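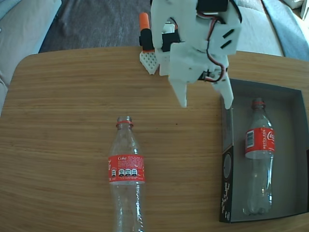 Should the neck ring be removed from a plastic bottle before it goes to collection?

Leave it on. The ring is separated from the flakes in the wash tank at the plant, and cutting it off at home saves the plant no work.

Empty Bottles, Table to Box
Gallery page, Prurham Household Collection Notes
Sunday, September 1, 2019

The Prurham pickup route takes clear drink bottles in open boxes left at the door. Plasar handles the bales after that. The route served 1,049 homes at the March review, and 273 of them had at least one box refused in the month before it. The most common reasons were liquid left in the bottle and mixed materials in the same box.

The work in these pictures is a small indoor sort: clear Coca-Cola bottles, a wooden table, a dark box. A living room table does the job as well as a kitchen counter, provided the top can be wiped. Bottles go to the table empty and with the caps off. Caps are kept in a separate bag on this route. The label stays on. It carries the material marks, and in several countries the request to recycle is printed next to the logo, so a sorter can read it without turning the bottle over to find the base code.

An uncapped bottle laid on its side will roll if the table is out of level. Set it with the neck pointing away from you and it can be picked up by the body and turned upright in one motion. The box goes to the right, or to the left for a left-handed sorter, close enough that the bottle passes over the rim and not across open floor.

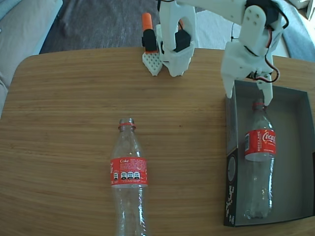
Box depth matters more than floor area. A bottle that stands higher than the rim is acceptable on a single carry from table to door. For stacking, the flaps have to close, and tall bottles should then be laid flat in alternating directions, neck to base. The Stilteck guide rates a plain cardboard carton for 200 trips if it is kept dry. Our own cartons have lasted for less than that -- the bottom seam opens first.

Reused product boxes are fine. Printed sides make no difference to the crew. Plastic bags inside the box do, and a lined box will be left behind.

Crushing is optional. A crushed bottle takes less room but is harder to grip, and on the older Khosravi sorting line flat bottles tended to travel with the paper. The line now handles both. Bottles left whole should have the neck open.

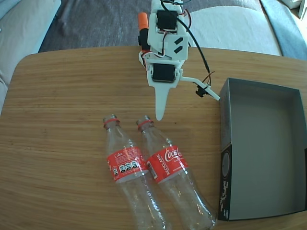
For a table near a couch or carpet, drain the bottles over a sink first and give them ten minutes neck down. A few drops of soft drink will dry sticky on fabric, and the spot collects dust for weeks. Coasters and cups come off the table before the bottles go on.

The plant's intake sheet lists over 2,000 bottles to a bale. Boxes should be at the door by seven in the morning. Empty boxes are returned to the same door -- write the unit number on one flap in marker.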